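How to Start Bowling Leg Spin When You're Already a Grown-Up

Mar 11, 2023

I took up leg spin at 34, which my captain Sudheer Kurup still thinks is the funniest thing to happen at our club. I'd been a medium pacer of the kind batters look forward to. Then my knee started complaining, I spent a whole December throwing a ball against a garage wall, and by spring I could land maybe one ball in three. It's a lovely, maddening thing to learn and I wish I'd started sooner!

What follows is the order I'd do it in if I had to start over. I'm assuming you're right-handed. Flip everything if you aren't.

What you need

A proper leather ball, or two if you can manage it. Tennis balls wrapped in tape are fine for fooling about, but they won't teach your fingers where the seam is. I keep one old scuffed ball just for drills and a newer one for the nets. You'll also want some kind of target (I use a square of old carpet) and a stretch of ground as long as a pitch, although you won't need the full length for a while.

Step 1: Sort out your grip

Hold the ball with your first two fingers across the seam, spread a little, top joints bent. Your third finger curls up and rests along the seam on the side, and your thumb just sits there doing very little. The third finger is where the spin comes from. If it feels weak and useless, good, you've got the right one.

Don't squeeze. I strangled the ball for my first month and it came out like a dropped potato. Carry it around the house while you watch TV and keep finding the grip without looking.

Step 2: Flick it to yourself

Stand still and flip the ball from your bowling hand to your other hand, about a foot or two apart, turning your wrist from the inside out so the ball spins counterclockwise as you look down on it. Then go a bit higher, then a bit higher again. You want to hear it fizz.

I kept a tally in a notebook because I'm like that, and it took me 1,874 flicks before I stopped having to think about my wrist. Yours might be a lot fewer. Do them in short bursts, though, your finger will get sore where the seam rubs.

Step 3: Bowl from a standing start

Find a partner and stand about half a pitch apart, side-on, front shoulder pointing at them. Bring your front arm up high, look past it, and bowl with no run-up at all. Let the ball go up above your eye line before it drops. Everyone bowls too flat at first – I still do when I'm nervous.

My partner for this was Hongmei Shen, our wicketkeeper, who has endless patience and would only tell me one thing per evening. Try to get the same deal from whoever you rope in. Five tips at once is no use to anybody.

Step 4: Pivot

Once you can spin it over half a pitch, work on your feet. Your front foot lands, you turn up on the ball of it, and your back hip and leg come all the way around, so you finish with your bowling shoulder pointing at the batter. If you end up falling away to the left, your stride is probably too long. Shorten it by half a shoe and try again.

Step 5: Add a short run-up

Walk in first. Really, just walk, four or five steps, and bowl. When that feels dull, jog it. Mark your starting spot and measure it in your own shoe lengths so you can find it again at any ground.
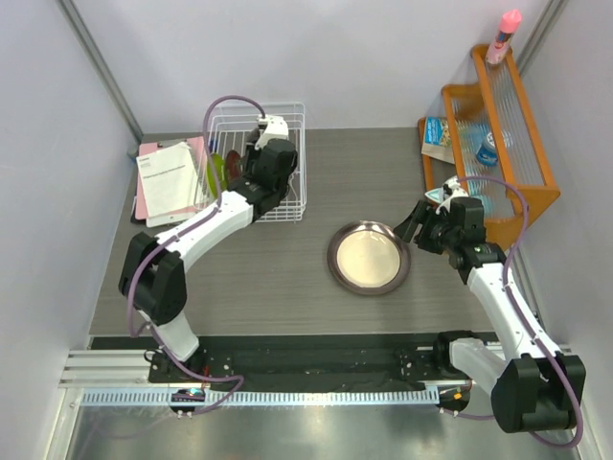
Step 6: Put down the target

Lay your carpet square a bit short of a full stride in front of where the batter would stand, on or just outside leg stump. Bowl six, have a rest, bowl six more. I did 142 balls in one evening once and could barely lift a fork the next day, so please don't copy me. Thirty or so good ones is plenty.

Keep spinning it hard even when you're missing. Accuracy comes along later, but if you slow your wrist down to hit the carpet you'll end up rolling out gentle straight ones, and it's a pain to get the spin back.

Step 7: Bowl at an actual person

Pick someone kind for the first go. I picked Melquiades Carrillo, who hit my first three balls into the hedge, and then got stumped by a yard off the fourth. I've been living off that ball ever since.

In a match, ask your captain for a fielder out deep on the leg side and one at slip, and ask for at least three overs so one bad one doesn't finish you. You'll bowl some full tosses. Rub the ball on your pants, walk back to your mark and give the next one a rip.

Leave the googly alone until next season. I'll write about mine when it lands on the pitch more often.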